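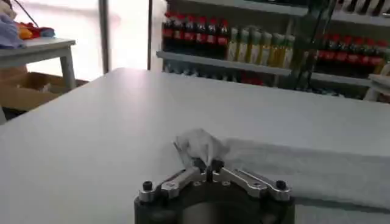 4. Gripper Setup and Care

This section covers the two-sided finger gripper on the Karo handling cell at the Pallalcombe site. It applies to all operators who have completed the Cindelard safety briefing. Work on the arm itself, the controller cabinet or the emergency stop circuit is outside the scope of this section and must be referred to the cell supervisor.

CAUTION: Keep hands clear of the fingers whenever the drive is enabled. The fingers can close without warning if a stored command is still in the queue.

Before you begin

Place the cell in Manual mode and confirm that the amber lamp on the pendant is lit. Move the arm to the Service position, then disable the drive. Have the following at hand:

Hex key set supplied with the gripper
Lint-free wipes
Fingertip pads, left and right (order as kit 147)
One sheet of plain facial tissue
One light cotton garment
Cell logbook

Inspecting the fingers

1. Check the metal brackets on both sides of the gripper for cracks, bent edges or missing bolts. Do not operate the gripper with any bolt missing.

2. Turn each black knob gently by hand. A knob that moves without resistance must be tightened until it is snug. Do not use pliers.

3. Wipe the fingertip pads with a dry lint-free wipe. If residue remains, dampen the wipe with water and repeat. Solvents harden the pads and must not be used.

4. Examine the edge of each pad. Replace both pads together if either one shows a tear or a shiny patch.

Note: Left and right pads differ slightly. The letter molded into the back of each pad must match the letter on its bracket.

Replacing the pads

5. Support the finger with one hand and loosen the pad screw. Remove the old pad by pulling it straight out along the finger.

6. Slide the new pad in until it stops. The pad should lean toward the center of the gripper.

7. Tighten the pad screw by hand and add a quarter turn with the hex key.

8. Repeat for the other side. Enter the change in the logbook under "Ionescu pads" - the older heading has been kept so that past entries can still be found.

Running the tissue test

The tissue test shows whether the pads meet evenly at low force. It is required after every pad change and at the start of each working week.

9. Enable the drive and set grip force to Low.

10. Crumple the sheet of tissue loosely and lay it on the tabletop. Any cloth on the table may stay in place if it does not lie under the path of the fingers.

11. Jog the gripper to the tissue, close the fingers on one edge and lift.

12. Hold for 60 seconds. The tissue must stay between the pads without slipping and without tearing. If it slips, return to step 4. If it tears, reduce the force setting by one level and run the test again.

Running the garment test

Tissue alone does not show how the fingers behave with a heavier fold. Complete the garment test before releasing the cell for work with clothing.

13. Spread the garment on the tabletop and push part of it up into a raised fold. Leave the rest flat.

14. Bring the gripper down in Slow jog until the fingers are on either side of the fold. The metal parts must not press on the table. Stop at once if the force reading on the pendant climbs before the fingers begin to close.
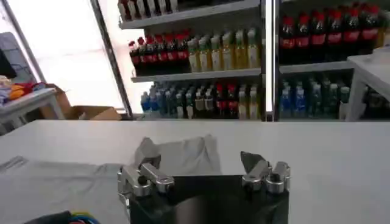
15. Close the fingers on the fold and lift by a hand's width. Look for cloth caught between the brackets or around the knobs.

16. Lower the garment, open the fingers and withdraw straight up. If the garment follows the gripper, disable the drive before freeing it by hand.

CAUTION: Do not pull a trapped garment sideways. This may shift the finger alignment and requires a full recalibration by Cindelard.

Checking the camera view

17. Remove the garment and the tissue from the table. Open the fingers and jog the gripper to a low position above the tabletop.

18. Open the live view on the operator screen. Both fingers should appear near the bottom of the picture, one on each side, with the gap between them clear.

19. Confirm that the tabletop and the shelving behind it can both be seen. Bright daylight from the window will wash out part of the view. This is acceptable as long as the fingers and the table remain clear. 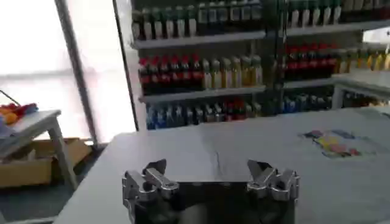
Figure 4-3. Fingers spread above the tabletop; printed patch on the right side of the table.

20. If either finger is missing from the view, check the camera bracket for looseness. Do not correct the view by bending the bracket.

Fault messages

Message 60: Fingers did not reach the open position. Check for lint or thread behind the pads, then cycle the gripper once.

Message 61: Grip force uneven. Repeat steps 4 to 8. If the message returns after new pads have been fitted, take the cell out of service.

Returning the cell to service

21. Move the arm to Home and clear all tools from the table.

22. Record the results of both tests in the logbook with your initials.

23. Switch the cell to Automatic mode and close the service lock.

Questions about this section should be sent to Boyang Ren, cell supervisor, Pallalcombe.

Revised Aug 31, 2022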